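Keeping the Kitchen Cell in Tune
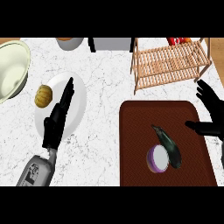 The Sanora cell got its spring-clean this month, and we are so pleased with how it came out! Anyone who has run a job on it lately will know the left arm had been drifting, never by much, but enough to put a grasp down on the rim of the plate when it should have been over the middle. So we went back to the start and redid the base offsets for both arms, then ran the same short reach 100 times a side (plate for the left, board for the right) and logged every stop.

The left gripper took most of an afternoon. Its fingers have to be fully closed before you zero it, and the old setup file had them open a hair. The right hand was quicker, though each finger has its own limits and they all needed checking one at a time. While we were in there we also cleared out 83 stale settings left over from the Naver build, which felt great.

If you use the cell, please load the new Kirkon profile before your next run and let the arms go through their home routine first. It takes 45 seconds. The old profile stays in the archive folder until December for anyone who needs to repeat earlier results. Next up is the contact settings for round vegetables, and we can't wait to get started on those.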